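FIVE O'CLOCK, KULTHORPE

Short fiction

The van goes at five. Revetti had said so twice on Monday and once on a bit of paper stuck to the kettle. Everything with a tag on it goes in the van. Everything without a tag goes in the skip.

The tower had no tag. Vávra never tagged anything.

I had the side off before I'd got my coat off. Bits everywhere, a tray of them, and the grey board stood up against the metal with its little slots and tabs, each one meant for something. Vávra's way. A place for every piece so you'd never go crawling for it after. I used to laugh at him. I'd put my screws in a mug.

Blue rail first. Click, click, along the notches. Where did it go? He'd have known with his eyes shut.
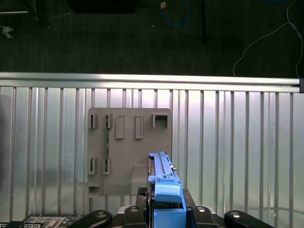 The light-blue rail, with the grey board behind it.

Ten past three. No. Ten past four, the clock over the door was still wrong, I'd forgotten that, it had been wrong all summer and we had all just got used to adding one.

So fifty minutes. Fine. Not fine.

What I wanted was on the disk. Job 109, the folder he wouldn't let anyone open, and then in June he was gone and it was nobody's to open. His sister wanted the photographs. She'd asked me on the steps of the church, holding my sleeve, and I'd said yes of course, as if I knew. I didn't know there were any. I'd said yes the way you say yes to a sandwich.

Reach in. Mind the wires. He bundled them like a man tying up tomatoes.

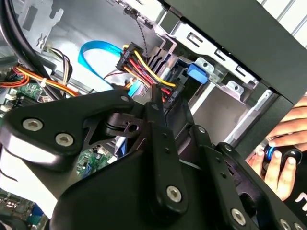

words FATEMEH BAHRAMI
posted 16 Sep 2026 in Stories, the Prernton page

Yellow, red, orange, black. A great fat plug of them and I could not remember which way it came out. There's a clip. You squeeze the clip. I've done it a hundred times with him stood behind me breathing through his nose, and now he wasn't there my hands went stupid.

Squeeze. Rock it. Don't pull on the wires, girl, pull on the plug.

I could hear him say it. I could hear the biscuit in his mouth.

Downstairs somebody dropped a shelf. Then laughing. Then the tail lift on the van going up, that long whine, and I thought, they're early, they're going to be early, Revetti is never early for a single thing in his life and he's picked today.

The blue cable next, the flat one. It has a bend in it from years of sitting the same way. Thumb on the little metal spring, if it's the sort with a spring. If it isn't, just be kind to it. That was the whole of his training, more or less. Be kind to it.

Twenty-five past. I wrote 3074 on my wrist in biro in case the disk asked me for a number. It was the number he used for everything, the door, the safe, his bike lock. Everyone knew it. He thought it was a secret and we all let him think so.

Then the drive cage. Then the latch, and the latch didnt want to know.

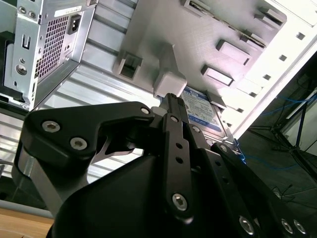 Leave the latch, Revetti was shouting up the stairs, leave the blessed latch, do the screws on the far side first or you'll snap it, he showed you that, he showed every one of us that.

And he had. That was the thing. A wet morning, second week, me in the wrong shoes. Far side first. I'd nodded and written nothing down.

I didn't shout back. I turned the whole tower round on the bench, which made a noise like a dropped tray, and went looking for the screws with a fingertip. One. Two. The third was so tight I swore at it in my grandmother's language and it came.

Label blue and white. Small print I couldn't read without my glasses, and my glasses were in the coat, and the coat was in the van.

Quarter to.

I slid it out. It weighed nothing much. I'd thought it would weigh more, stupid, as if pictures weighed. I wraped it in my scarf and put it down my jumper where it was cold against my ribs, and then I had a tower in pieces and no time to put it back.

Revetti came in. Looked at the bench. Looked at the shape of my jumper.

Has that got a tag, he said.

It's got a tag, I said.

He went to the kettle and peeled his bit of paper off it, folded it up small. Took the biro off me. Wrote VAVRA on it, no accent, licked the back though it wasn't that sort of paper, and stuck it on the side of the case. It fell off. He stuck it on again.

Take the feet end, he said.
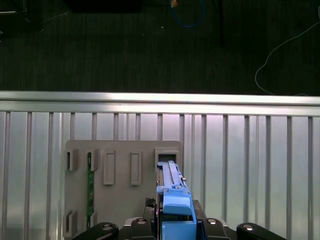

Blue cable and white cable on the dark carpet, beyond the railing.

We left the cables. There wasn't time for the cables. I went back for the grey board, though, two stairs at a time with the engine running, and held it on my knees all the way to his sister's.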